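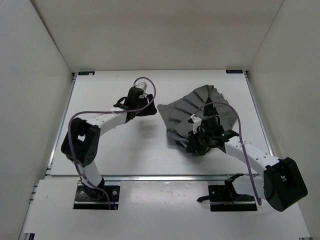 Two arms, one table, and a budget that has to last until June

14 Mar 2022

Sayaka Kubo had the spreadsheet open before I sat down. She plans equipment for Turkeck, a small shop that does sewn goods and repairs, and she's been at the robot question longer than she wanted to be. Fabric handling. Two arms on one bench. What to buy, what to build, what to put off.

"People ask me what the robot costs," she said. "Wrong line. The arms are one line. I have a whole page."

So we went down the page.

First item, the table. White panels, aluminum extrusion, walls on three sides. She fought for the walls. The first quote she got was for an open bench and she sent it back.

"Open bench, you get the whole room in your camera view. Somebody's jacket. Somebody walking past. Then you're paying a person to sort out why it worked in the morning and not after lunch." White panels scuff, she admits. The front panel has marks on it already. She put replacement panels in the budget and was told to take them out, and put them back in under a different heading.

Which heading?

"Consumables. Don't print that." Then, after a second: "No, print it, they know."

The arms come next. White links, black joint housings, a gripper on each. Why two? I'd assumed it was for speed. Kubo shook her head before I got to the end of the question.

"Cloth. It's cloth. You pick up a box with one hand, fine. You pick up a piece of cloth with one hand and you have a bunch of pleats hanging off your fingers. You want it flat, you need something on the other side."

She had priced a single arm with a clamp fixed to the table, as the cheap option. The saving looked good on paper. Tsutomu Aoki, who runs the cutting room and would be the one living with it, told her it would do one size of one product and then sit there. She dropped it from the plan the same week.

Aoki joined us for part of the talk, standing up, obviously with somewhere else to be.

"I don't care about the arms," he said. "I care about the grippers. Buy spare grippers."

How many?

"She has three sets in there. I asked for more."

"Three is what he's getting," Kubo said.

His reasoning is simple enough. Fingers wear. Fingers catch on things. A thin fabric and a thick one don't want the same fingertip, and with a lot of little brackets and screws on each gripper you don't want to be rebuilding one while the bench is idle. He wants a set on the shelf, ready to bolt on. Kubo agrees with all of it and still says three.

Cables were the surprise for me. I would have guessed they were a rounding error. Each set of cables for the bench is $22 on her sheet, and she's ordered more of them than anything else on the page.

"They go where the arm goes. Up, over, around, all day. You leave slack so they don't pull, and then the slack loops up in the air and you worry about it catching on the work." Her current rule is that anything that bends is stocked twice. The purple ones are for the grippers and nobody is allowed to borrow those for something else. She'd like proper cable clips along the links and has a line for it, $449 for clips, guides, connectors, and the labor to route everything again from scratch.

I said that seemed like a lot for tidying up.

"It's not tidying. It's the thing that stops you at four o'clock."

Stavros Tsakiris at Sundodach quoted the frame and the mounting plates. Kubo speaks well of him, mostly because he asked a question the other bidders hadn't: how often would they want to move the bases? She didn't know. He suggested plates with a full pattern of holes so the arms could be shifted without drilling again. Extra cost up front, and the one place on the page where she went for the more expensive choice without an argument.

"I've paid for re-drilling before. Diffrent machine. You pay for the drilling and then you pay for the week."

What about the other bidder?

Oler, she said, was cheaper on the frame and vague about everything after it. The delivery date kept moving. She isn't bitter, she may use them for shelving.

Then people. This was the part of the page she scrolled past quickest, so I asked her to scroll back up. Lovely Rivera is down for training time, and the number of hours has been cut twice. Rivera has been a machine operator for years and will be the one who sets out the fabric, resets the bench, and decides when a run is no good.

I caught her for a few minutes by the door. Her view of the budget is short.

"They budget for the day it works," she said. "I want hours for the days it doesn't."

Does she think it'll handle the gray fabric, the stuff they're starting with?

"Ask me in June. Picking it up is one thing. What it looks like after you let go, that's what I get paid for." She also wants a stool. It is not on the page. Kubo wrote it down while we were talking.

The total? Kubo wouldn't give it, arms included, before the owners sign. She would say that everything on the page that isn't arms, table or wages came to about $1139 for the first phase, and that this was the part most likely to be wrong. Freight is in there. So are the small dark labels on the table corners, which she insisted on and which cost almost nothing.

"I want to know which table I'm looking at when somebody sends me a picture. We'll have a second one. Maybe."

Maybe?

A second bench is on its own tab, grayed out. Riku Miyazaki, who does the books, asked her not to show it to anyone yet, and she showed it to me for perhaps ten seconds. Same frame, same walls. Tsuchiya has asked to be allowed to bid on the arms for that one. She told them to come back when the first bench has had a few months of real use, and to bring a price list for parts, printed, with lead times on it.

What would she tell another shop that was starting now?

She thought about it, looked at the page again. "Get the spare parts price before you get the machine price. If they can't give it to you, next." Then her phone went, it was the freight company, and she waved me toward the coffee.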